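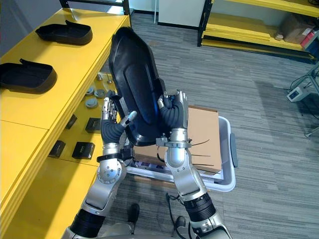
Do you really re-wrap the fingers every time a tray slips? Somebody at Ullmont put that to me in March, and it's still the question I get most about the two-armed handling setup at Plutbridge, so it goes first.

No! I wipe the black grip material down first, with a barely damp cloth, and try again. Most slips are dust. I only re-wrap when I can see a shiny patch or a lifting edge, and then I do the whole hand, because one fresh finger next to worn ones pulls the tray crooked.

How often do you check the hands?
Every 1000 picks I look at the wraps and wiggle each finger (power off, please). At 3000 I go over the wrists and elbows too, and snug up anything that has worked itself loose.

Can I practice with something smaller than a tray?
You can, but I wouldn't. The long black trays need both hands holding opposite edges, and that's where a bad setup shows itself. If one arm is a hair ahead of the other, the tray twists. I run the hold 4 times, slowly, before I let it anywhere near the bench.

What about the cables?
Leave slack at the wrist. I once tied mine down nice and neat, was very proud of it, and lost an afternoon to a hand that cut out whenever the arm reached up. Now I move each arm through its full reach by hand before I fasten anything.

Which wrap do you buy?
We get ours through Deligiannis, in rolls. The stuff from Flakwood was fine too, just a bit thick for my taste, and the fingers wouldn't close all the way on a thin edge.

Do I have to recalibrate after a re-wrap?
Yes, sorry. It takes me two coffees. Run the open and close routine on each hand, then do a tray hold, then save. If you forget to save (I have), you get to do it all over again after the next restart.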